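3. Materials and Methods

3.1 Participants and households

The study took place in 14 rented apartments in two buildings managed by Plakier, a housing firm that lets furnished units on leases of a year or longer. All of the units had the same kitchen layout when they were handed over: one run of counter, one tall unit against the side wall, and a pair of drawers to the left of the stove. Tenants were free to add hooks, rails, jars and shelves of their own, and most had done so by the time of the first visit.

Households were recruited by a letter left in the mailroom. To take part, a household had to have lived in the unit for at least one full lease term and had to cook at home on most evenings. Households that shared a kitchen with people outside the lease were excluded. One adult in each household, the person who did most of the cooking, acted as the main respondent. Other adults could join the interviews if they wished, and their comments were recorded under a separate code.

Respondents gave written consent before the first visit. They could ask for any photograph of their kitchen to be removed from the record, and two households did so for pictures that showed mail or medicine on the counter.

3.2 Storage diaries

Each household kept a storage diary for 5 weeks. The diary was a printed booklet with one page per day. Respondents wrote down every hand tool they reached for while cooking, where it was when they reached for it, and where they put it afterward. "Hand tool" was defined on the inside cover as anything held in the hand to stir, turn, lift, scrape, cut or serve food. Knives were included. Pots, pans and cutting boards were not.

Following Szűcs and Cassim, we asked respondents to use their own words for places. A drawer might be "the good drawer," "the drawer that sticks" or "under the phone charger." This made coding slower, but earlier work with fixed lists had shown that respondents pick the closest listed place even when it is wrong. The booklets produced 470 usable day pages. Pages were dropped if they had no entry for the evening meal or if the handwriting could not be read by either coder.

3.3 Coding of tools and places

Tools were coded by shape and by use, as two separate variables. The split was needed because the names people gave their tools did not line up well with either one. The word "spatula" was used for flat turners, for flexible scrapers and for flat-sided wooden spoons. "Paddle" appeared in several diaries for long-handled tools used with rice or thick porridge, and in one diary for what the respondent's daughter called a spatula on the next page.

For shape, we used a simple outline scheme. Coders looked only at the silhouette and sorted it into one of four classes: flared (a narrow handle widening into a broad head), bowled, pronged, and straight. A flared outline (Figure 1) was coded the same way whether the tool was said to be for turning, scraping or serving. Color and material were noted but were not used to assign a class.

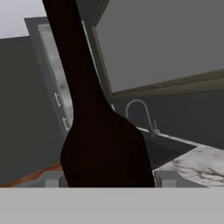 Figure 1. A dark outline of the flared class, with a long, narrow upper section and a broad, rounded lower section.

3.4 Interviews

After the diary period, each main respondent took part in one interview at home. Interviews were held in the kitchen where possible and followed a short guide. The first part went through the diary and asked about entries that stood out, such as a tool that was put away in a new place three days in a row. The second part asked how the respondent had first decided where things would go, and whether anyone else in the household disagreed.

Interviews were carried out by Chuang and Lu. Both attended the first interview in each building to keep the wording consistent, and they split the rest by day of availability. Recordings were transcribed in full. Where a respondent pointed at something without naming it, the interviewer said the name of the place aloud for the recording.

The last interview was completed on 17 August 2023. One respondent had moved to another unit in the same building between the diary and the interview. We kept the diary data for this household but left its interview out of the comparison of places, as the respondent no longer had the old kitchen to refer to.

3.5 Analysis

Place names were grouped into zones by distance from the stove. A place that could be reached without taking a step was coded as near. A place that took a step or more was coded as far. Places outside the kitchen were coded separately and were rare, apart from one household that kept its serving tools in a hallway closet.

For each tool we worked out a return rate, defined as the share of uses after which the tool went back to the zone it came from. A tool left in the sink or drying rack overnight was counted by where it was found at the next use. This rule favors households that wash and put away in the morning, and we checked its effect by running the same analysis with all drying rack entries removed. The order of the four shape classes did not change.

Coding was done by two people working apart. Disagreements were settled in a meeting with Jankauskaitė, who had not coded any of the booklets. Most disagreements concerned places, especially countertop crocks that had been moved during the study. Disagreements over shape were fewer and mainly involved shallow ladles, which sit between the flared and bowled classes. We coded these as bowled if the respondent had used them for any liquid.

Interview transcripts were read for reasons given for a place. We did not try to rank these reasons, and a single answer could be given more than one code. Quotations in Section 4 are given as spoken, with pauses and repeated words taken out.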